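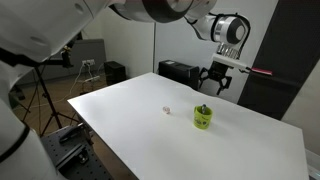 A green mug, a spoon, and one small pink thing left to its own devices.

I've been trying to keep one surface in my life clear since December, and I'd like to report on it, because I have opinions now and my husband has stopped listening to them.

The surface is a table. A big white one, in my case, though I don't think the color matters much (okay, it matters a little, white shows everything). The rule I gave myself was that at the end of the day it could hold a mug, and whatever was in the mug. That's it. No mail, no pens, no batteries that might be dead and might be fine, no receipt from the hardware store that I'm definitely going to need. A mug and a spoon. I figured a grown woman could handle that.

And I could, for a while! The first week was bliss. I'd come in with my coffee at six in the morning and there was all that room, and I'd sit down and write out my list and feel like somebody in a magazine about linen. I told everybody. I told the dentist.

Then the small things started coming. You know the ones I mean. They're never big enough to be a mess. A button. A bead. The cap of something. Half a walnut shell that one of the kids thought was pretty. You don't put them there on purpose, exactly, you just set them down for a second on your way past, and then the second goes on for eleven days. I've got a theory that a little object on an empty table is harder to deal with than a whole heap of junk, and I know how that sounds, but hear me out. With a heap, you know what to do. You get a box, you put on some music, you feel heroic. With one little pinkish lump sitting all alone, you walk up to it and you think, well, where does that go? And it doesn't go anywhere. It has no drawer. It has no family. So you leave it, and you get used to it, and one day you find yourself dusting around it.

I asked for advice in my newsletter, which goes out to 366 people, bless every one of them, and I got a lot back. Most of you are in favor of a dish. A small dish for the small things, by the door or on the windowsill. I've tried the dish. I had a lovely one from Madigan, the shop out on the Erlow road, glazed blue inside, and I paid more for it than I'd like to say. It was full in eight days. After that the small things sat next to the dish, like people waiting for a table at a restaurant.

Some of you are in the other camp, the mug camp, and I have more sympathy there. The mug is already on the table. It's allowed. It has a nice tall side and you can't see in unless you're standing over it, so why not drop the button in there and be done?

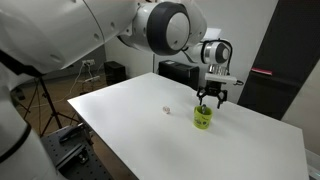
Philomena Madigan wrote back that a mug is for drinking out of and the minute you put a button in it you've lost a mug and haven't gained a button. She keeps a spoon in hers all day, she said, precisely so there's no room for anything else, and if a thing has been on the table overnight without being wanted it goes in the trash in the morning, no hearing, no appeal. She's been at it for years and has missed exactly one item, a key, and she got over it.

I read that one out loud in the kitchen. I admire it so much. I also can't do it. I'm simply too soft on the little stuff! I look at it in the morning and I think somebody might come asking. And she's right about the mug, too, I've had to fish a thumbtack out of one, and I'm not going through that again before breakfast.

So where I've landed is somewhere in between, and you can laugh if you want. I now believe small things want to be useful or they want to be gone, and you can usually tell which by picking them up and trying. Really trying, I mean, with your hands. A bead can go back on the string. A cap can go back on the pen, if you're willing to walk around the house for a few minutes. I did this one evening with everything that had collected, and I'd say most of it found a home before I ran out of steam, and I threw out the rest and slept fine.

The exception is the desk supplies, which I refuse to hide. People are so embarrassed by tape! They'll buy a whole wooden box with 160 compartments to keep the tape in, and then they can't find the tape. I want the tape where I can see it. I want the glue where I can see it. And if you're short on space, go up. A roll of tape laid across the top of something upright takes up no extra table at all, and it looks kind of jaunty, like a hat.

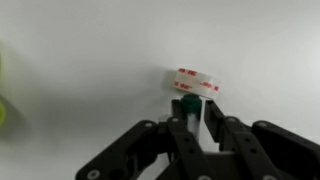

Clear tape riding on a green cap. No extra footprint.

My husband says that stacking things isn't putting them away. He's said it several times. I say it's a matter of square inches, and that he has a drawer in the garage with nothing in it but cords, so he might want to sit this one out.

Anyway, the table. As of this morning it's got a mug on it, with a spoon, and a little way off there's a small pale pink thing I don't recognize. I've picked it up twice. I'm giving it until supper.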